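Newsletter > Autumn issue > Bench notes > Keeping small parts in order

Keeping small parts in order

October 2024

Members who use the shared benches at Durwood will know that the most common complaint in the suggestions book is about lost bits. Spacers, blocks, offcuts of cable and the odd brush end up under the wrong bench or in the wrong tub, and the next person has to start by hunting for them. The book had 41 entries between January and the end of the summer, and 25 of them were on this subject.

We have tried labelled drawers before. They worked at the Bevan unit, where the same few people use the same drawers, but they did not last here. The labels came off and the drawers filled up with whatever was nearest. Since the summer we have been asking people to lay out the bench instead, with the containers along the back and a plain white board in front of them to work on. Nothing is stored on the board. It is put down at the start, used, and cleared at the end.

The containers do not need to match. Most of ours came out of the cupboard and are a mixture of plastic and wood. Shallow ones are best for flat pieces that are hard to pick up, and a cup does well for anything with a handle, which can stand upright in it.
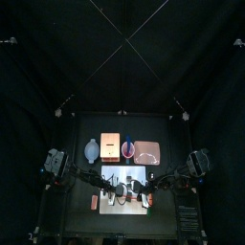 The back row: pale blue container, wooden box, pink cup and pink tray.

The wooden boxes are the one thing we would ask people to be careful with. They came from the old Jadau stock and there are no more to be had. Please do not write on them or use them as a cutting surface – a piece of masking tape will do if you need to mark one.

Work in small batches. Put out the pieces you need for one stage, line them up so that the edges touch, and leave everything else in its container. A row of blocks set close together takes up very little of the board, and a missing one shows up as a gap. Dark pieces are easiest to see on the white side, so turn the board over if you find it grey side up.

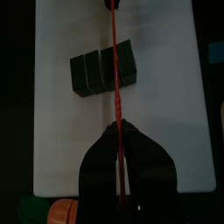
Can I leave a half-finished layout on the board overnight?
Only if the bench is booked in your name for the following morning. Otherwise put the pieces back in a container with a note of your name and the bench number.

Clearing up should take a few minutes at most. Loose pieces go back first, then the board is wiped with a dry cloth and slid into the rack on its long edge. Please do not use spray on the boards, as it leaves a film that picks up dust. Containers with lids go on the lower shelf and open ones above.

There are 32 boards in the rack at present and another 45 on order from Ronutis, which will let us put a set in the upstairs room as well. The new ones are the same size and will fit the existing rack. Any board with a chipped corner should go in the crate by the door.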